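Frequently asked questions about the Vurnier rules for simulated arm trials

Who wrote these rules?
Wolfram Görtz drafted them in January, after Skasismont and Brandes both claimed a pass on the same task and neither could repeat the other's result. I edit the page. I don't agree with every rule on it.

What counts as a pass?
The object is held clear of the table for 15 seconds of simulated time. Contact doesn't count, and neither does a promising approach. We have read plenty of reports where "near success" did a lot of lifting.

Can I choose which trials to report?
No. If you ran 272, you report 272. Brandes once sent us 216 and called the rest warm-up — we sent it back.
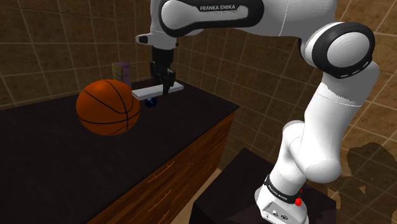 The same goes for the layout. Moving the ball or swapping an item at the back of the table makes a new layout, and it gets its own line in the results. People complain that this makes the tables long. Fine, they're long.

Does a good score in simulation mean the arm is safe to run near people?
It means nothing of the kind. Friction, cable drag and worn finger pads are modeled badly or left out, and a score over 4000 runs has the same hole in it as a score over ten. Anyone quoting our numbers in a safety file should expect a letter.

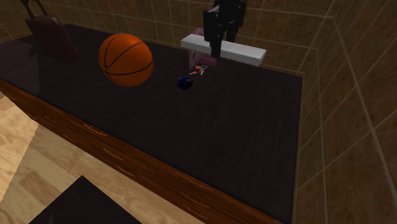 Who is allowed to change the physics settings?
The person named on the trial sheet, before the first run. After that the settings are locked, and any change restarts the count.

Is Sinduvura certified under these rules?
We don't certify anything. Sinduvura follows the reporting section, or says it does, and we haven't checked their logs.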